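Chapter 4
Surfaces and Light in the Home

By the end of this chapter you should be able to:
Explain the difference between gloss, satin and matte finishes
Describe how pattern and color affect the way dirt and wear show up
Choose a finish for a work surface and defend the choice in writing

When Maribel Marulanda bought a row house in Plorkville, she spent most of her budget on the kitchen. She picked the cabinets in a showroom, under bright ceiling lamps, and was pleased with them. At home the same doors looked dull in the morning and yellow at night. The cabinets had not changed. The light had, and light is half of what we see when we look at any surface.

A finish is the outermost layer of a material, the part that meets the eye and the hand. Designers sort finishes by how they return light. A gloss finish sends most of it back in one direction, so lamps and windows appear as sharp shapes. A matte finish scatters light widely and shows no shapes at all. Between the two lies satin, the usual choice for kitchens and workrooms.
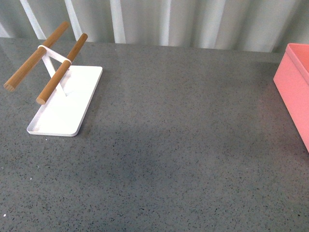 Sheen is easiest to judge on a large flat area, with few objects on it and the light coming from a steady source. Look for the place where the surface turns brighter and notice the edge of that patch. On the speckled gray countertop the bright patch is soft and has no clear outline, and other parts of the same gray look a little darker. A student asked to match the color could come away with two different paint chips, depending on where the chip was held. For this reason samples should be checked in several spots and again after dark.

Pattern matters as much as sheen. A plain dark counter shows flour, dust and water marks. A plain white one shows coffee and hair. Fine patterns of light and dark break up the field, and small crumbs are lost in them. This is a help when guests arrive and a drawback when cleaning – a cook may wipe a patterned counter less often than it needs.

Eusebio Huamán, who fitted counters in Stilwood for 18 years, kept a box of sample squares in his truck. He asked customers to leave each square by the sink for one evening before they ordered.

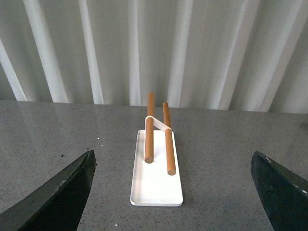

Small objects bring finishes of their own into a room, and they are often chosen last. A good rule is to let them differ from the work surface in either color or texture, so they can be found quickly. A smooth matte white tray on speckled gray differs in both, and the orange-tan of two wooden dowels adds the only warm color to the group. Against a pale oak table the same wood would be much harder to pick out. Keep this in mind in Section 4.3, where you will plan the storage for a kitchen used by someone with low vision.

Key terms: finish, sheen, gloss, satin, matte, contrast

Before you read on
Choose one surface at home and look at it at noon and again at 8 p.m. Write two or three sentences on what changed. Bring your notes to class – you will need them for the activity in Section 4.1.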